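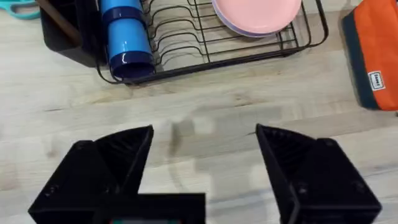

Light wooden worktop with a pale grain.

"They ask if I've eaten. They don't ask if I've been paid": a housekeeper on 18 years in other people's homes

She asked for her name to be left out, and for the streets she works on to be left out as well. Skellholm is a small place and the families all know each other. We talked in the café by the bus station at half past two, in the gap between her morning house and her evening one.

She has been cleaning, cooking and ironing for other families for 18 years. At present she has two households on her books, one four mornings a week and one every weekday evening until the children are in bed. Before that she lived in with a family for six years, and before that she did offices.

"Offices are easier," she said. "You clean a desk and the desk doesn't have an opinion. But you're on your own at five in the morning and I didn't like it. In a house there's a radio on, at least."

She found her first private job through a card in a shop window. There was no contract and she didn't ask for one. The lady of the house showed her where the hoover was kept and then went out for the day.

"I cleaned everything. I did inside the oven. I was there seven hours and she'd only meant me to be there for four, but she hadn't said so and I hadn't asked. She paid me for four. I learned to ask after that."

Most of the trouble in her work, she says, comes from things not being said at the start. A family will ask for cleaning and mean cleaning, washing, the school run and feeding the cat. She has been asked to wait in for a plumber on her day off. One employer left a shopping list on the side every morning for a month before it was mentioned that shopping was part of the job.

"They weren't bad people. It was just that each thing was small. Would you mind doing this, would you mind doing that. And I didn't mind, that was the silly part. Then you look up and it's a different job from the one you took, for the same money."
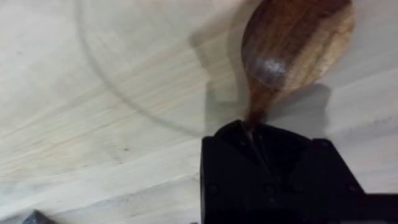
When she starts with a new family now, she asks for one paid morning with the employer at home, and they go through the house together. She writes it down in an exercise book, room by room. The kitchen takes longest, as that is where people are fussiest and where they forget to tell her things. A wooden spoon like the dark brown one with the honey-coloured streaks is a good example of what she means. "Somebody's had that as a present, or they've brought it back from somewhere. If it was mine I'd wash it by hand and dry it straight off. But I've had ladies who put everything in the machine and ladies who'd cry if you did, and you can't tell by looking at them. So I ask, and it goes in the book."

The book also has a page for what she doesn't do. She doesn't go up ladders, she doesn't wash dogs and she won't be left in charge of medicines. She reads that page out. One family decided against her after hearing it, and she thinks that was fair enough on both sides.

Living in

She is careful when she talks about the six years she lived in. The family was kind to her, she says, and she still gets a card in December. Her room was behind the kitchen and had its own basin. Her hours were meant to be eight until six.

"But your room is next to the kitchen, so when somebody wants a cup of tea at ten at night they can hear you're awake. And you're not going to sit there and listen to them open all the wrong cupboards. So you get up. It's only tea. But I was getting up for six years."

She didn't have a front door key for the first year. When she wanted to go out in the evening she had to say what time she would be back, at the age of thirty-four. She asked for a key in the end and was given one the same day. They said it hadn't crossed their minds.

I asked whether she felt like part of the family, as employers often put it. She thought for a while. "I felt like part of it at breakfast. When they went to Portugal I was the one who stayed and did the curtains."

She left when the youngest child went to secondary school. There was no notice period in writing, so they agreed on four weeks across the kitchen table. She would not live in again.
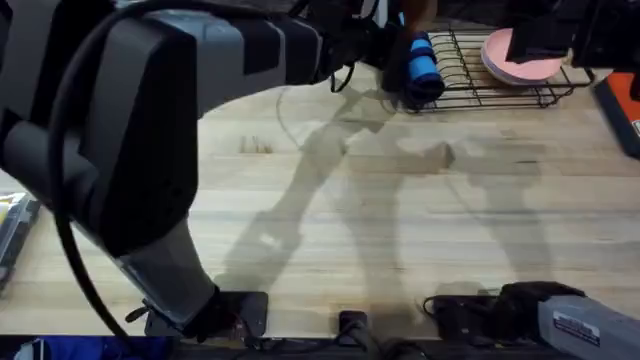

Agencies and the app

After that she signed up with Barreto, an agency with an office over the chemist's. It took a joining fee of £200, which came out of her first wages. She hadn't expected to pay it and says it was on the back of the form. For that she got a proper contract, payslips and a person to ring when something went wrong. She rang twice. The first time was about a broken vase, and the agency sorted it out with the client. The second was about a man who stood in the doorway while she changed the beds, and the agency moved her to another house by the end of the week.

"I'd have just stopped going, if I'd been on my own. And I'd have lost the money. So I don't say anything against them, except the fee."

She also tried Jitollow, the booking app, for one spring. The jobs came through on her phone, mostly two hours at a time and mostly on the far side of town. The travelling was her own affair. What she disliked more was being scored. One customer gave her three stars and wrote that she was quiet.

"I am quiet. I was doing the bathroom."

These days she works for both families directly and is employed by them properly, with tax taken off and paid holiday. Between the two she brings home £1,755 a month. It is the most she has earned. It took her a long time to say a figure out loud to an employer and then stop talking. She practised it on her sister over the phone. 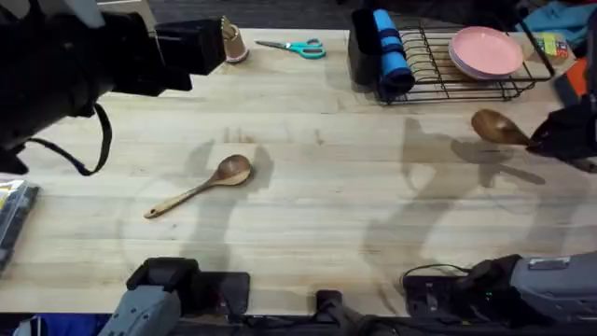
A wooden spoon, bowl to the left, just above the table.

What she would tell someone starting out

She goes when she can to Brudo, a group for domestic workers that meets in the library at seven in the evening. There is tea, and somebody usually brings a contract to be read through. Several of the women are new to the work and some are new to the country. They ask her what to do about late wages more than anything else.

Her answer is to ask on the first day it is late, by text message, politely. "If you leave it a week they think you don't need it. And a message has the date on it. Don't ask in the hall when they've got their coat on."

She also tells them to keep a note of their own hours, even with nice employers, and to take their break sitting down. At one house she used to eat standing at the sink, though there was a table with six chairs. "Nobody had said I couldn't sit there. I'd just decided. The little boy asked his mum why I ate like a horse."

And she would like employers to say plainly when they are pleased. In one house she worked for three years without a word either way, and only found out they thought well of her when they recommended her to a neighbour.

At twenty past three she folded her napkin and looked at the clock over the counter. The evening family were having fish, and she had to call at the shop for the potatoes. Potatoes are in the book.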